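Hand-held gripper, fin-ray fingers: pad slip and finger geometry
Forum > Builds > End effectors

netach_bench
Posted 11/22/25

Continuing from my earlier printed-hand thread, which got too long. Current state of the gripper: two dark gray fingers, magenta fin-ray pads, each finger bolted to a light-colored plate. The camera looks down the fingers. I print everything at the shared shop and test on the round table in the front room.

Problem one is the pads. At 2 mm rib thickness they wrap well on anything the size of a vase, but they fold sideways on flat parts. Problem two is the plates. If I torque the screws properly the print creeps, and after a session the finger tips no longer meet on the centerline.

Views from the gripper camera, fingers apart: 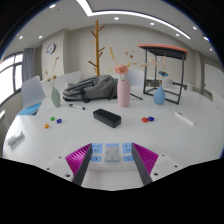
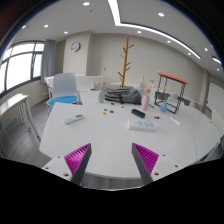 I logged 134 grasps on flat objects with this set. Small magnets are the worst case. The rib tips ride up over the edge and the part shoots out sideways. Markers are acceptable if I approach across the long axis.

Questions:
1. Has anyone stiffened the ribs without losing the wrap?
2. Brass inserts in the plates, or go straight to aluminum?

Graltik
Aluminum. Inserts only move the creep to the plastic around the insert. I went through three sets before I gave up.

vcuesta
Disagree with Graltik. Inserts are fine if the plate is thick enough and you use washers. Mine have held for 500 cycles with no measurable shift. What infill are you printing the plates at? If it's under 60 percent, that's your creep.

Graltik
500 cycles of what load? A marker weighs nothing. Try it with a full bottle.

vcuesta
Full bottle, yes. Same result.

Ejigu
On the ribs: don't thicken them. Change the spacing. Closer ribs near the tip, wider toward the base. The tip gets stiff enough for flat parts and the middle still wraps. You will need to reprint both pads, mixing old and new gives you an offset.

netach_bench
Plates are at 40 percent, so vcuesta may have found it. Will reprint solid with inserts before I pay for metal. Ejigu, do you have a file for the graded spacing?

Ejigu
Part 3398 in the Istorell folder. Check the bolt pattern first, mine is wider than most.

bergthora_v
Your fisheye view makes the fingertip gap hard to judge near closure. I'd put a thin mark on the inside of each finger and measure from that. Also I'd question the torque theory. Did you check the fingers themselves for bend? A bar that long will flex before the plate creeps.

netach_bench
I checked one finger on a flat surface, unloaded. No bend I could measure. Under load I have no number.

bergthora_v
Then you don't know yet. Clamp the plate, hang a weight off the tip, measure at the plate and at the tip. Takes ten minutes.

Graltik
Agree with Bergþóra on this one. Still say aluminum.

netach_bench
Fine — load test first, then solid plates, then pads. Changing one thing at a time. Will post the deflection numbers later in November.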